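Ticket 3493 — Upstairs thermostat drops off the wifi every night
Opened by: Szu-yu Peng
Status: Solved (I think!)

Hi all, writing this up the way Dorian asked, everything in one place, because my emails were getting out of hand.

So the problem. We have two Makness thermostats, one down by the kitchen and one at the top of the stairs. The downstairs one has been perfect since we moved in. The upstairs one goes offline at 2 a.m., comes back whenever it feels like it, and by then the bedrooms are freezing. It's October and I'm sleeping in a hat.

What I tried first, before opening the ticket: restarted the router (twice), deleted the thermostat from the app and added it again, changed the wifi password to something with no symbols in it because a forum post said to. None of that did a thing. The re-adding took me most of an evening, too, since the app kept insisting my code was expired.

Reply from Po-yen Ho at support was to check the signal reading in the hidden menu (hold the down arrow for 10 seconds, then go to page 6). Mine showed two bars, which he said was fine. He also had me read him the error number, and it was 208 every single time. According to him 208 means the unit lost power and restarted, so it wasn't a wifi problem at all! I'd spent a week yelling at the router.

Next step was to pull the thermostat off its base and look at the wires. I am not a handy person, but I do own tools, and Po-yen promised it was low voltage. Heating off at the breaker first, please don't skip that.

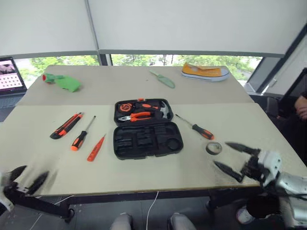 Tool case, with the utility knife, screwdriver and voltage tester out beside it.

With the cover off I could see that the blue wire, the one in the C terminal, was barely in there. I gave it the tiniest tug and it slid right out. The bare end was short and kind of chewed looking, so I trimmed it, stripped a little more, pushed it back in and tightened the screw. Same with the red one while I was at it, though that one seemed okay. Breaker on, screen lit up, and the app found it in under a minute.

Dorian, to answer your question about why it was always 2 a.m. — Po-yen's guess is that's when it downloads its schedule, and the extra draw was enough to knock it over. Kuo-hua Leung had the same thing on ticket board two and his was also the blue wire, so maybe add it to the help page?

Four nights now with no dropouts. I'd like to leave this open through the weekend and close it after that if it behaves. Thank you Po-yen, you were very patient about the router.

Last updated: October, 9:40 a.m.

Contact support | © Purkeck Home Help | Back to top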